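Chapter 7
Setting Up and Maintaining the Two-Hand Gripper Station

7.1 Scope of the chapter

Chapter 6 dealt with a single gripper working on loose parts. The station treated here uses a pair of hand-held grippers on one table, and the task is the seating and removal of a charging adapter in a power strip. The station follows the layout published in the Workura bench notes, with the marker numbering changed to suit the exercises at the end of the chapter.

Insertion tasks place a heavier load on the equipment than pick-and-place tasks do. The jaws carry side loads while the plug is being aligned, the pads wear unevenly, and a marker cube that has shifted slightly on its mount will spoil every recorded path without giving an error. Most of the faults described in Section 7.4 have one of these three origins.

7.2 Arrangement of the table

The work surface is white and kept clear apart from the strip, the adapter and its cable. One gripper holds the strip while the other brings the adapter to the socket. The cable must have enough slack to form an open loop on the table. A cable under tension pulls the plug off axis, and the operator will correct for this without noticing.

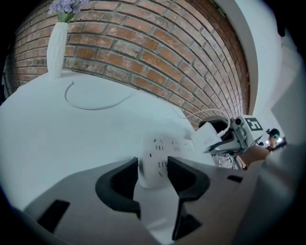 The camera on each gripper should be cleaned and its focus checked before the jaws are adjusted. Jaw position is judged partly from the camera view, and adjusting in the reverse order means doing the work twice. The lens is wiped with a dry cloth. Solvent is kept away from the marker faces, where it lifts the print.

Each marker cube is then tested by hand for play. If any movement can be felt, the mount is removed, the seat is cleaned, and the cube is refitted and registered again. Tightening the screw over a dirty seat is a common shortcut and does not hold.

7.3 Grip and pad condition

The adapter is gripped on its flat sides with the fingers square to the body. A grip taken too near one end allows the adapter to rotate when the pins meet the socket. Sedgwick's rule, used throughout this book, is to close the jaws, release, and close again before lifting. If the part shifts on the second closing, the first grip was not square.

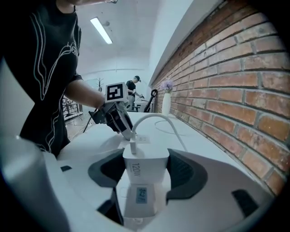
Figure 7.2. Adapter clamped between the fingers of the near gripper; the second gripper is at the power strip.

Pads are inspected every 400 cycles and replaced in pairs. A new pad set against a worn one closes off center, and the resulting offset is easily mistaken for a registration error. The pad log should record the cycle count, the gripper and the hand in which it was used — left and right units do not wear at the same rate.

Finger travel is checked next. The fingers should open and close through the full stroke with no change in resistance. Stiffness near the open end usually means dirt in the slide. Stiffness over the whole stroke points to the linkage, and the housing must be opened.

7.4 Checks with the operator seated

Play and pad wear can be found with the gripper on the bench. Faults in the cables and in marker visibility appear only in the working posture, with both arms extended and the wrists turned as they will be during the task.

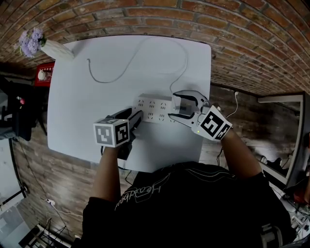
The operator holds each gripper over its end of the strip and turns it slowly through the range needed for the insertion. A second person watches the tracking display and notes any angle at which a cube is lost. Losses confined to one wrist angle are normally cured by moving the chair or the tracking camera. Losses at random angles suggest a damaged marker face or a poor connector, and the connector is checked first.

Twenty insertions are then recorded as a trial set. The set is accepted if both cubes are tracked from approach to release in every one. A set that fails is discarded whole, and the checks are repeated from Section 7.2.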